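Drendmont Community Kitchen: Frequently Asked Questions

Who can book the kitchen?
Anyone who lives or works in Drendmont. Most bookings are from home bakers, jam makers and people cooking for a family event. You need to be 18 or older to sign the booking form.

How long is a session?
Sessions are 2 hours. You can book two in a row if the second one is still open the day before. Setup and cleanup come out of your time.

Do I need a food handler card?
Only if you plan to sell what you make. Bring the card to your first session and Stela Ursu at the front desk will make a copy.

What equipment is included?
Two gas ranges, a convection oven, a 6-quart stand mixer, sheet pans, mixing bowls, knives and cutting boards. Measuring cups and spoons are in the drawer left of the sink.

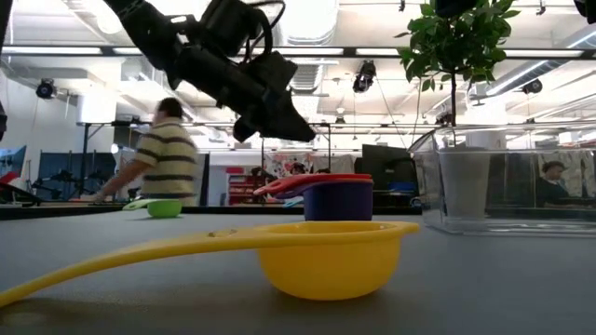 Canning jars and lids are not provided. Neither are parchment paper, foil or storage bags.

Can I leave ingredients overnight?
Dry goods, yes, in a sealed container with your name and the date. The shelf by the back door is for this. Anything in the refrigerator that has no label is thrown out each morning.

What about allergens?
Flour, nuts, eggs and milk are used here all the time. We can't promise a surface is free of any of them, even after cleaning.

How hot does the oven get?
We ask that you stay at 400 degrees or below. For pizza, talk to Aurelia Stanciu first.

Can I bring children?
Yes, if they are over 6 and an adult stays with them. Children may not use the ranges.

What if I break something?
Write it in the book by the door. We don't charge for a bowl or a glass. We do charge for the mixer.

How do I cancel?
Call or stop by the desk the day before. Late cancellations lose the deposit.

Page last updated October 12, 2023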